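Equipment planning progress report, second period
Textile sorting project, Plumascombe workroom
Prepared for the Sayegh Fund by Gwendolyn Kowalczyk
8 May 2018

14 shares | 3 comments

Since the last report we have moved from reading spec sheets to having an arm at a table with cloth going into bins, and I'm very happy to say the budget still fits! The detailed spending sheet went over separately, so I'll stick to what we've learned about what to buy, what to wait on, and what I'd like you to approve before October.

First, the arm itself. We went into this expecting to spend most of our discussions on reach and payload, and those turned out to be the easy part. Rolled garments are light, the table is small, and both of the arms on our shortlist can cover it. Where the two quotes really differ is in the things around the arm: mounting, cabling, fingers, stop controls, spare parts and the service plan. The Dendusero quote lists all of those as separate lines. The Nutness quote folds them into one package, and I've asked for it to be broken out so we can compare like with like. They've been very good about it and the new version should be with us shortly.

The fingers deserve their own paragraph. We had budgeted for them as part of the arm, bought once and forgotten. I'd now like to treat the pads as a supply item, the way you would treat printer toner, with a spare set on the shelf at all times. Cloth is a funny thing to grip (a rolled sweater and a rolled T-shirt might as well be different materials) and we want to be free to try different pads without stopping work to order them. The sum is small, $600 for the year, and I've moved it out of the contingency line so it shows. 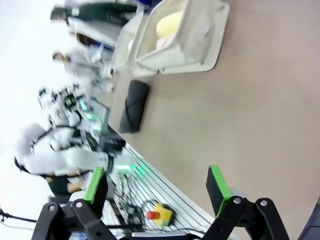

The gripper fingers with their green-edged pads, and the stop box on the table rail.

The rail mounting is my favorite item on the whole list. An aluminum rail along the table edge costs very little next to everything else, and it gives us somewhere to fix a stop box within easy reach of whoever is working there. I'd like every table we buy to have one. I would also add $1000 for cable management, a line that wasn't in the original plan at all. Cable trays and clips sound dull, but they are cheap at purchase and a nuisance to add later, and the electrician can do the lot in one visit if we order everything together.

Now the bins. The original proposal had rigid plastic totes throughout, chosen from a catalog before we had given much thought to the task. I'd like to leave that order open for now. Fabric bins are a fraction of the price and come in a size that suits one rolled garment across the width.
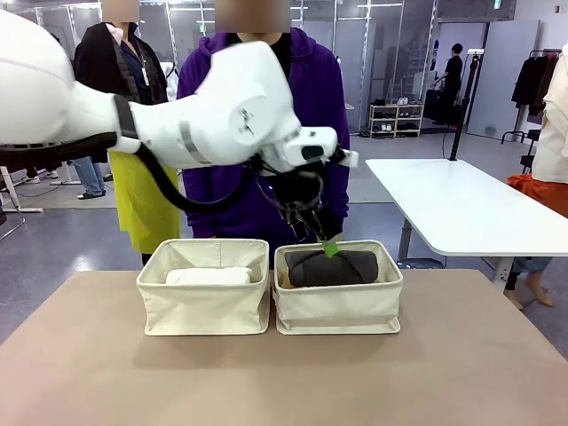

Floor space is the other thing I'd ask you to look at. Our plan priced the work cell as if it were a table and an arm and nothing more. People need to stand behind the table to load and check, other people need to get past, and there has to be a spot for a second table where things can be set down. I've redrawn the layout with a wider aisle. It means one fewer cell in the room than we proposed, so three in place of four, but the money freed up covers the service plan on the other three with a bit left over. I think it's a good trade and I'd love to hear what you think.

On timing, the supplier lead time is 7 weeks from a signed order. If we have your approval on the revised list this summer, we can have the first cell installed and the staff trained by October. The service plan would run through 2022, and I've asked both firms to hold the yearly price fixed for that whole stretch. Dendusero has agreed in writing. Nutness is still checking.

What I need from you:

- approval to move the finger pads to a yearly supply line
- approval of the cable management line
- a yes or no on three cells with the wider aisle
- agreement that we can delay the tote order

The team is really enjoying this stage - there is a list of things to try taped up by the door and it gets longer every week. I'll send the side-by-side quote comparison as soon as the Nutness breakdown arrives.

Gwendolyn Kowalczyk
Plumascombe

Last updated: same day, budget lines corrected

Recent items
First period report: choosing a task
Notes from the Dendusero supplier call
Plumascombe floor plan, revised
Sayegh Fund reporting dates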